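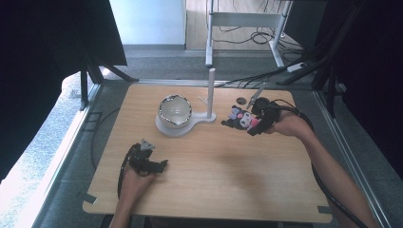

Nulano has put a February window on Gollirthorpe, the co-op puzzle game it first showed last summer. The PC version comes first, with console ports to follow in the spring. No price has been announced for any of them.

The studio also posted a new build to its closed beta this morning. It adds 13 levels set in the flooded lower town and reworks the grapple, which testers had called too slow on a controller. Online play now supports drop-in partners, so a second player can join without sending the host back to the menu.

Patch notes list 521 fixes since the last build. Most are small, but a bug that wiped save files after the mill chapter is among them. Players who lost progress to it will have to start that chapter over.

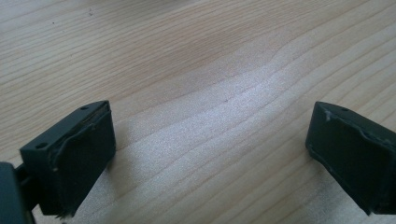 *A light wooden tabletop, with a dark gripper finger on either side.*

Nulano says the full game will have 31 chapters and should take roughly 20 hours for a pair playing at a normal pace. A solo mode is planned, with the second character controlled by swapping between the two. It isn't in the beta yet.

Publisher Zamamness is handling the boxed edition, which comes with a printed map and the soundtrack on disc. Preorders open in January. Beta sign-ups are still open on the studio's site, and new keys go out each week until the end of the month.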